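Search this site
Search

Kuvex R2 Studio Mixer

Updated July
By the Reltley equipment desk

The Kuvex R2 is a compact broadcast mixer intended for community stations, student stations and small charities that broadcast from a single room. It is supplied in the United Kingdom and Ireland by Reltley and may be bought outright or taken on our station loan scheme.

The R2 replaces the earlier R1. Stations that already hold an R1 may keep the same desk cut-out and power supply, and the existing microphone leads will fit without adaptors.

Who it is for

The mixer has been laid out for presenters who operate their own programmes. Each channel has a full-length fader with a start switch, so that a playout computer or CD player may be started from the desk. The loudspeakers mute when a studio microphone is opened, and a lamp output is provided for the light above the door.

Stations with a separate control room, or with more than one presenter on air at a time as a matter of routine, are advised to consider the Guerra range, which has its own page.

What is supplied

The mixer
Power supply and mains lead
USB lead for connection to the playout computer
Printed handbook and wiring chart
Blank channel labels

Microphones, headphones and loudspeakers are not included. A list of models which we have tested with the R2 is available on request.

Connections

Microphone inputs: 2, balanced, with phantom power
Stereo line inputs: four
USB: one stereo pair in each direction
Telephone input: one, for use with the Jallari call unit
Outputs: main programme, recording, studio loudspeakers, two pairs of headphones

The telephone input may be used with other makes of call unit, but the ringing light on the mixer will work only with the Jallari. The handbook gives the wiring for both cases on the page headed Callers.

Prices

Mixer only: £1497
Mixer with Jallari call unit: £1799
Full studio set, with desk, microphones, loudspeakers and fitting: £3000

All prices exclude VAT. Registered charities should send a copy of their registration with the order. Quotations are held for one calendar month, and a purchase order or signed letter from the station is needed before goods are released.

Delivery and fitting

Mixers held in stock leave our warehouse every Thursday. A signature is required, and stations based in hospitals, schools or colleges should give the name of a post room or reception that is able to accept a parcel on their behalf.

Fitting is included only with the full studio set. Our engineer will need access to the room for one working day, a clear run for cables and a mains supply that has been tested. The station should expect to be off air, or running from its playout computer alone, while the work is carried out.

Training

One training session is included with each full studio set and may be added to any other order. Sessions take place at the station or at the Reltley training rooms, where lunch is provided. Dietary needs should be given at the time of booking.
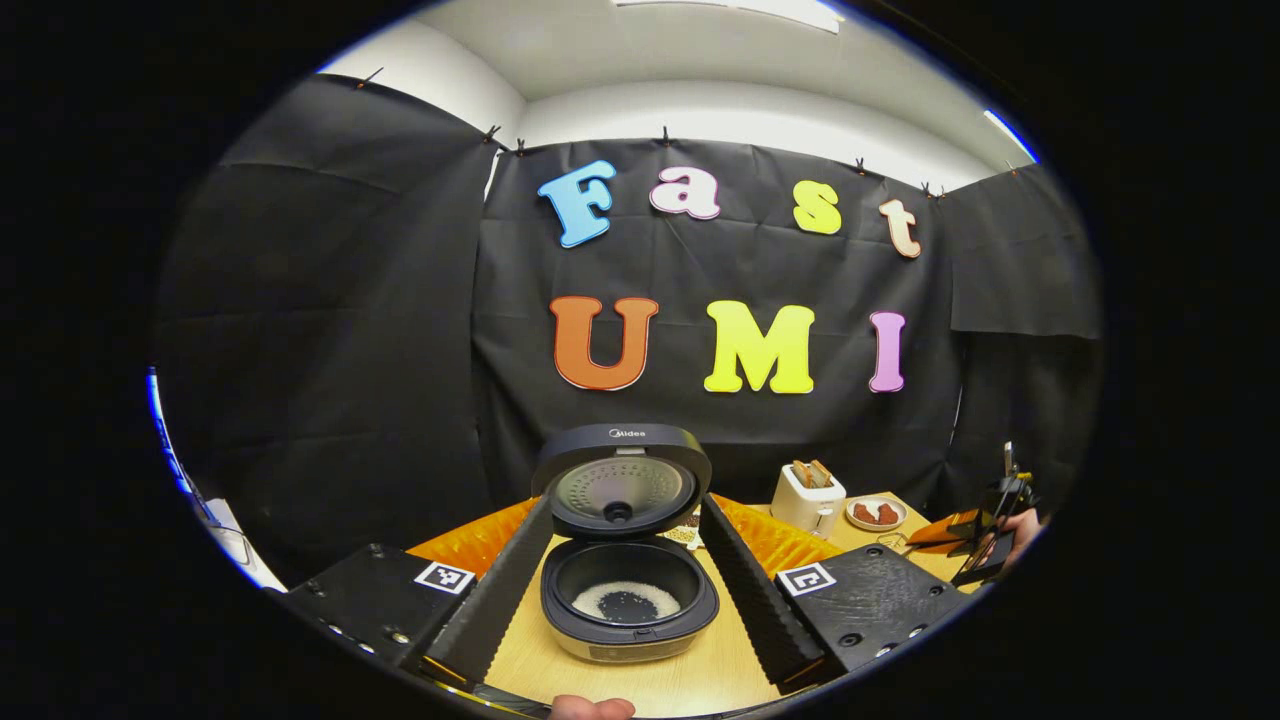
Guarantee and repairs

The R2 is guaranteed for 2 years from the date of delivery. The guarantee covers parts and labour but does not cover liquid damage, worn fader caps or faults caused by an unsuitable power supply.

Mixers for repair should be returned in the original carton where this has been kept. A loan mixer can be sent out while the work is done, subject to stock. Please remove any station labels before packing, as these cannot be returned.

Replacement faders, caps and lamps can be ordered by stations that prefer to carry out their own maintenance. The part numbers are printed inside the back cover of the handbook.

Contact Reltley | Terms of supply | Copyright Reltley. All rights reserved. | Back to top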